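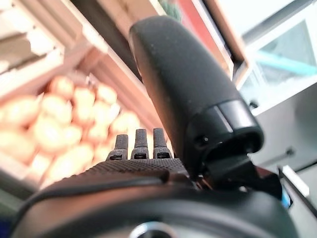
Flirstead Robotics Club Takes Its Grocery Robot to the Kirui Student Challenge

FLIRSTEAD, July 24, 2018 – I'm Nafula Langat, I coach the student robotics club here in Flirstead, and I get to share some big news: we're in! Our team of 14 will compete in the Kirui Student Challenge with Tirnen, our two-armed produce packer.

Picking up vegetables sounds easy, right? Try it with a napa cabbage! The leaves are ruffly, the base is smooth, and the students have argued about grip for weeks (I've mostly stayed out of it).

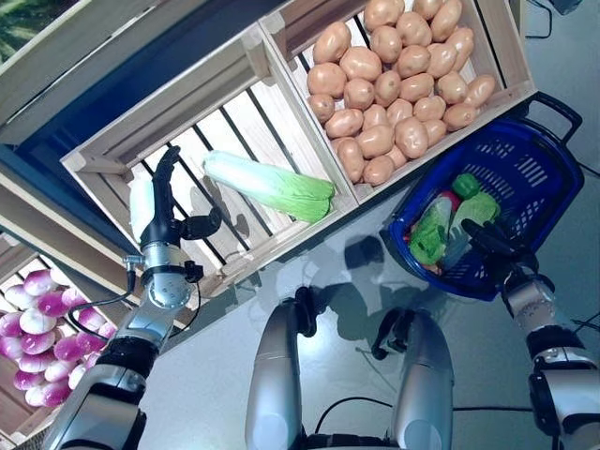 Tímea Hegyi leads the hand crew and Mutua Minja writes most of the code – he's up to 2,154 lines and still going. We raised our entry fee with a bake sale, so thank you to everyone who bought a muffin.

Want to see a practice run? Come by Room 242 after school and ask for Tímea or me.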